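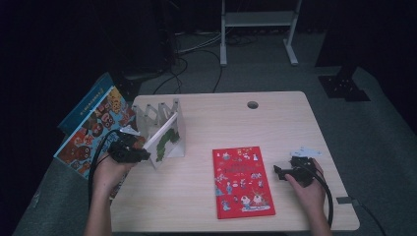
Paste notes, October, just after four

Second go at the wheat starch paste for the Cullmont hymnals, and I'm much happier with it than with the last lot. I used Elsa's proportions this time and cooked it slowly, stirring the whole while, which is dull work but does give you time to think. It went glossy in 34 minutes. I sieved it twice and left it under a wet cloth while I had my tea.

Keegan had 2 of the worst spines ready for me, both lifting at the head, and the paste took to the old linen beautifully — no cockling on the first, a very slight ripple on the second that I think is my own heavy brush. I've put them under the boards and will leave them alone until morning, however tempting it is to peek.

Murray asked again whether we ought to do the children's books the same way. I'd say yes for anything with a proper case and a cloth joint.
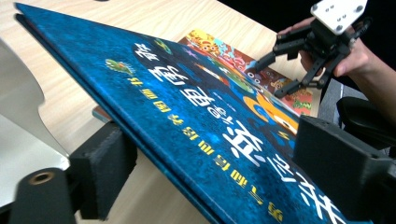
Big flat books put such a strain on the hinge, what with the weight of the boards and small people opening them by one corner, so I'd go for a slightly thicker mix there and a wider strip of the long-fibred tissue. Darcy thinks we have some 933 sheets of that left in the plan chest — plenty, if we stop using it for wiping brushes (me included, sorry!).

To do: ask Hường about the blue cloth from Jaiswal, as the last roll was a shade too green. Label the paste jar. Buy more muslin.

Filed under: Bench notes, Adhesives

© Luten Bindery | Contact us | Back to top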